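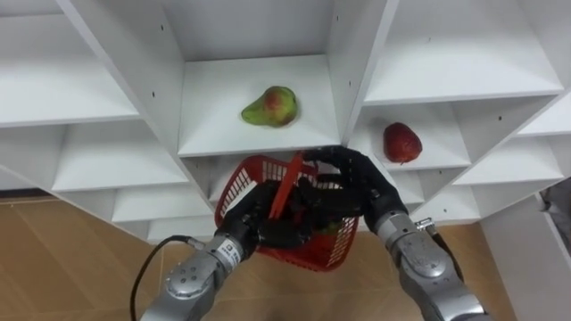 Can you keep fruit on open cube shelves instead of in a bowl, and will it mark the white?

Fruit keeps perfectly well on open shelves as long as it's out of direct sun and you give each piece a bit of room. The white surface will stain if juice sits on it, so wipe up anything sticky the same day with warm water and a drop of washing-up liquid.

That's the short version. I've put my full situation underneath, as a couple of people asked for more detail before they'd commit themselves!

We moved in March and the kitchen in the new place is tiny. The worktop is taken up by the kettle, the toaster and a bread bin I refuse to part with, so there's nowhere for a fruit bowl. What we do have is a white cube unit from the old flat, the Fellen one, which used to hold my records. It's now against the wall between the kitchen and the back door and I'd like to use the upper cubes for fruit and veg and the lower ones for tins and baking stuff.

My worries are these. Pears always seem to go from rock hard to mush while my back is turned, and I wondered if the open shelf makes that worse. Strawberries I've normally kept in the fridge but my other half says they taste of nothing cold. And I really don't want pink rings all over the shelves, because the finish has already got a grey patch where a plant pot stood. Also the unit isn't fixed to anything at the moment and I've got a toddler, so if anyone has views on that I'm listening.

Thanks in advance - Monday is my day off and I'd love to get it sorted then.

Brannigan

Dariusz Kurek
I've had fruit on shelves like these for years, so I'll go through it in the order you asked.

Pears ripen from the inside out, which is why they catch you out. Press gently up by the stalk, and if it gives a little there, eat it that day or put it in the fridge. Room temperature is fine until then. The shelf doesn't make them go faster, but bananas will, so give the bananas a cube of their own or hang them up somewhere else. If you've got a glut of hard pears, put half in the fridge and bring them out a few at a time.

Strawberries I'd leave in the fridge, sorry to your other half! What I do is buy a 400 g punnet, take out 200 g for the day and leave the rest cold and unwashed. The ones on the shelf come up to room temperature and taste of something again, and they're gone by teatime. I wouldn't leave them out overnight in a warm kitchen. One soft one and the whole lot turns. Don't wash them till you're going to eat them either, as they go furry much quicker damp.

For the shelves, put something down. I use those thin cork mats, but a folded tea towel works and goes in the wash. Plates are fine too, only they take up a lot of a cube. If you do get a pink mark, try bicarb mixed to a paste with water, leave it on for a few minutes and wipe off with a soft cloth. Don't scrub, and keep away from the green scourers, because they take the shine off and then the next stain goes in deeper. Your grey patch might be water that's got under the surface, in which case it won't shift, and I'd just stand the potatoes on it. Actually no, put the potatoes in a bottom cube with something over them, they want the dark.

And please fix it to the wall before Monday if you can. Mine came with two brackets and I left them in the packet for ages. A toddler will use the cubes as a ladder, mine did.

Turkness
Agree about the wall. Check what sort of wall it is first though - on plasterboard you need proper plasterboard fixings or you're only screwing into paper and dust. Tins at the bottom is the right way round, it helps keep the weight low.

Can't help with the fruit, ours never lasts long enough.

Estolis
Just get a hanging basket and save yourself the bother. I had one over the sink in my last place and it held loads. You do have to duck a bit.

Brannigan
Thank you all! Cork mats ordered and I've found the brackets in the box with the spare shelf pegs. The wall sounds hollow when I knock on it so I'll be off to get the right fixings. Not sure about the basket, I'm quite tall and the ceiling isn't. Will try the bicarb on the grey patch tonight anyway, and if it doesn't budge I'll put the flour jar there.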